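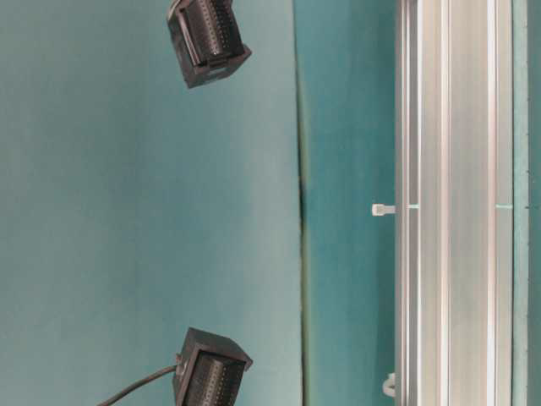
Page last changed: December, by Nele Lammers

4. Setting up the Dendik dehumidifier in a basement or storage room

The box says the Dendik is ready to use in minutes. Plan on most of an evening. The machine starts quickly enough, but finding a spot where it does any good takes longer, and the quick-start card skips that part.

4.1 Before you plug it in

1. Stand the unit upright and leave it for 6 hours. The card says two. Jörg Petersen, who wrote the first version of this guide, used six, and we have seen no good argument for the shorter time.

2. Take the tape off the tank float. There are two strips, and the second is under the float arm where you will miss it.

3. Check the drain hose for a flat spot near the coupling. If it has one, warm the hose in tap water and work it round again with your fingers.

4. Put a separate humidity gauge in the room, at chest height, well away from the unit. Any cheap one will do. The built-in display reads the air right next to the intake, and we would not trust it to tell you about the far corner.

CAUTION: Do not run the unit from an extension cord. The sales sheet calls the included adapter "universal." Treat that as a hope.

4.2 Choosing the place

5. Close the windows and any door to the outside. A dehumidifier with a window open is trying to dry the yard.

6. Keep 2 feet clear on the outlet side. The brochure drawing shows the unit pushed up against a shelf. Ignore the drawing.

7. Check that the floor is level. On a slope the float sticks, and the unit will either stop early or fail to stop when the tank is full.

NOTE: The advertised coverage is 600 square feet. That figure seems to assume one open room with nothing in it. With shelving, boxes and a partition wall, expect a good deal less.

4.3 First run

8. Set the target to 60 percent and the fan to high. Lower targets look better on the display, but the unit will hardly ever switch off, and you will hear about it when the power bill comes.

9. Leave it overnight. Read your own gauge in the morning before you look at the display, and write both numbers down.

10. If the two disagree by over 6 points, move the unit and repeat step 9. Do not use the "auto-calibrate" setting. Agnes Moffat tried it on three units at the Coterby store and got three different results, none of them nearer to the gauge.

11. Empty the tank, or connect the hose if you have a floor drain lower than the outlet. The hose has no pump behind it – water will not climb, whatever the picture on the carton suggests.

4.4 Claims to be careful with

"Smart mode." As far as we can tell, this turns the fan down when the room gets dark. It may suit a bedroom. In a basement it mostly means a slow fan.

"Removes odors." The carbon filter helps for a few weeks. If the smell comes back, look for wet cardboard or a damp wall before you buy another filter.

"Maintenance free." Wash the dust screen every month. Joscha Fuchs goes longer in summer, but his storage room has a painted floor and less dust than most.

CAUTION: Unplug the unit before you remove the screen. The power button only puts it in standby.

If the unit shows a blinking drop with an empty tank, see section 6, Float and sensor faults.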